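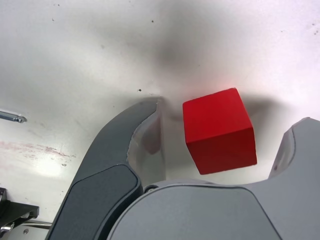

A red cube tilted so that one corner points upwards.

What is a cube?

A cube is a solid shape with six flat sides, and every side is a square. All the squares are the same size. Dice are cubes, and so are many toy building blocks. A shoebox is not a cube, as some of its sides are longer than others.

Faces, edges and corners

People who work with shapes have special names for the parts of a cube.

A face is one of the flat sides. A cube has six faces.

An edge is the straight line where two faces meet. A cube has 12 edges.

A corner is the point where three edges meet. A cube has eight corners. In maths lessons you may hear a corner called a vertex. If there are more than one, they are called vertices.

Look closely at any corner of a block. The three faces that meet there are all squares, and each square has an angle of 90 degrees at that corner. This is called a right angle. It is the same angle you find at the corner of a sheet of paper.

Why can't I see all six faces?

Put a block on the table and look at it with one eye shut. You can see one, two or three faces, but never more than three. The others are always turned away from you. If you want to see them you have to turn the block, walk round it or use a mirror.

Is it all the same red?

The cube in the photograph is red, but the red is not the same all over. The top face is brighter and even a little orange. The lower sides are a deeper red. An artist would call this deeper red crimson.

Light makes the difference. A face that is turned towards a lamp or a window catches more light, so it looks brighter. A face that is turned away catches less and looks darker. Your eyes use these light and dark parts to work out that something is solid. If you coloured all the faces with exactly the same red, the drawing would look flat.

Try it: draw a cube

You will need a pencil, a ruler, some paper and one red crayon.

1. Draw a square with sides 60 millimetres long.
2. Draw a second square the same size, a little higher and further to the right, so that the two squares overlap.
3. Join each corner of the first square to the matching corner of the second — top left to top left, and so on.
4. Rub out the three lines that would be hidden at the back.
5. Colour the top face lightly. Press harder for the front, and hardest of all for the side.

Maksym Kushnir, who drew the shapes for our Skotis puzzle pages, always does the darkest face first. Try both ways and see which you find easier.

Words to remember

Face: a flat side of a solid shape.
Edge: the line where two faces meet.
Vertex: a corner.
Matt: not shiny.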